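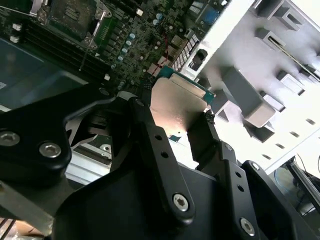

The gripper holds a processor by its edges above a motherboard at the Hiltitz repair shop in Skasley.

Hiltitz resets grip on processor-handling cell

SKASLEY – Tue 9 September – Hiltitz, which refurbishes office computers, has put its processor-handling cell back on daily duty after a full reset of the gripper. The work covered the finger pads, the closing force and the taught positions for each type of computer case the cell handles.

The cell takes processors out of used desktop machines so they can be sorted and tested, and places tested ones back into boards that are going out for resale. It has been running at the Skasley shop since January. The company said the reset was planned, but was moved forward when operators noticed that parts were sitting at a slight angle in the fingers more often than before.

A processor is a thin part to pick up. The fingers close on opposite edges, and the textured pads at the tips do the holding. As the pads wear, the edge of the chip can ride up or down a little before the grip settles. A small tilt does no harm over a tray, but over a socket it can mean bent contacts and a scrapped board.

Technicians replaced both pads as a pair and cleaned the seats behind them. They then checked every screw on the finger plates and linkages with a hex torque driver and marked each one with the date in the cell log. One linkage screw was found slightly under its setting. The shop now checks the linkage screws every week, where it used to do so once a month.

Closing force was set next. The program, supplied by integrator Shemweta, lets the shop store a separate force and finger opening for each processor package. Technicians started low and raised the force in small steps, using scrap processors, until a part no longer shifted when the arm made a quick stop. The final value was saved along with the speed limit for travel over an open case.

The view from the wrist camera was checked at the same time. With a part in the grip, the camera has to see both pads and the edges of the processor. Glare on the metal lid had been confusing the edge check, so the exposure was lowered and the check was moved to the green substrate, which gives a steadier line. 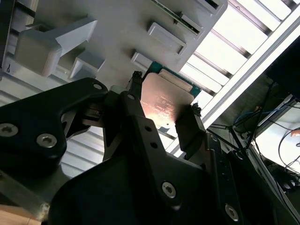

Test runs before release

Before the cell was released, it ran 100 pick-and-place cycles with scrap parts on the new pads. Three were stopped by the edge check, all of them early in the run and all on the same approach position. That position was taught again, a little higher and squarer to the part, and the full set was repeated without a stop.

The taught positions take up most of the setup time. Cases differ in where the drive bays and side walls sit, and the gripper body is much wider than the part it carries. Each case type has its own path in and out, with the wrist turned so that the housing clears the metalwork. Loose cables inside a case are still tied back by hand before the cell starts.

Hiltitz said the cell had handled 327 processors between its last pad change and this one. It plans to change pads at a lower count from now on and to keep up to three spare pairs on the shelf. The pads come from Prandino, a parts supplier that also made the first set.

Operators have been given a short start-of-shift routine. They wipe the pads with a dry lint-free cloth, close the fingers on a gauge block, and compare the reading with the one in the log – if it is out of range, the cell stays off and the pads are inspected.

The next full check is due in January. The shop will add two more case types to the program before then, starting with a small-format desktop that it now takes apart entirely by hand.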